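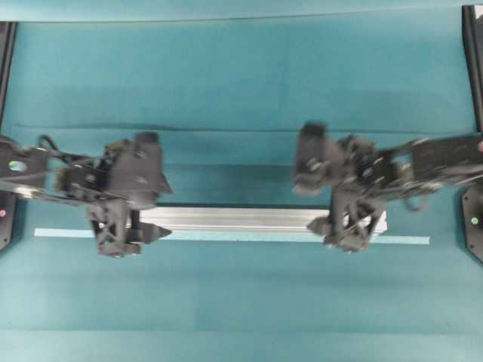

The two-arm cell, with the test bar between the grippers.

Project report: Looking after the Tredley cell
by Gladys Huaranga

My project this fall was maintenance on our two-arm cell, which everyone calls Tredley. I picked it because I like taking things apart, and Padmavathi Alva (my project partner) picked it because she likes putting them back together, so that worked out great! The cell had logged 1181 pick cycles when we took over, and the last entry in the notebook just said "left side slips sometimes??" -- not a lot to go on.

Checking the rail and cameras

We started with the boring part. If a camera mount has drifted, everything you see through it is a little bit of a lie, so I pulled up a side view with the arms out of it and lined up the aluminum rail against our reference line. I'd expected the rail to be crooked (I may have bumped it in November). It matched the line, so I left the bolts alone and we moved on. 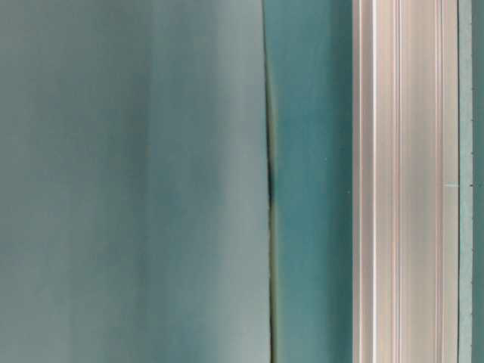
Cleaning the finger pads

The gripping pads are ribbed, and the ridges collect gunk like you wouldn't believe. We used a soft toothbrush and a lint-free wipe, working along the ridges, then let the pads sit for a while before closing the fingers on anything. Padmavathi also traced the cables by hand with the power off. I wanted to skip that and she wouldn't let me -- fair enough, because she found a loose cable tie on the left arm.

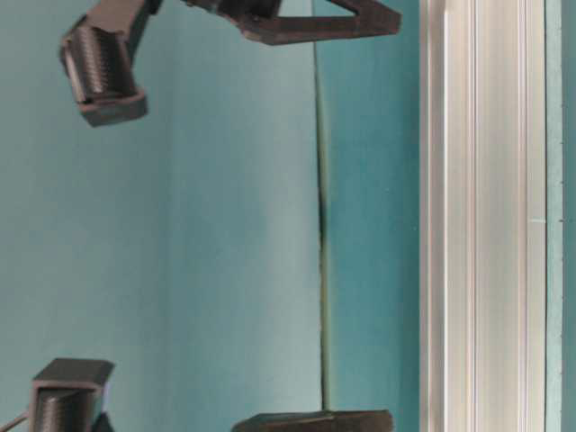
Setting the grip

This took most of a Thursday. We use a slotted aluminum bar as the test piece, since it's stiff and the groove makes it easy to see if it's twisting. Our procedure was to close slowly, stop, look at the seam between each finger and the metal, and only then bring the force up. The controller setting ended up at 427, after I'd tried 299 and watched the bar slide down in a very sad way.
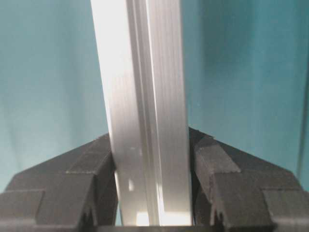
Joar Rustad, our lab instructor, asked us to repeat the hold test with the arms swapped, and I'm glad he did, as the right side wanted a slightly slower close. Both values are in the notebook now, with the date and our initials. Still on the list: new cable ties, a spare set of pads, and a proper label for the e-stop key.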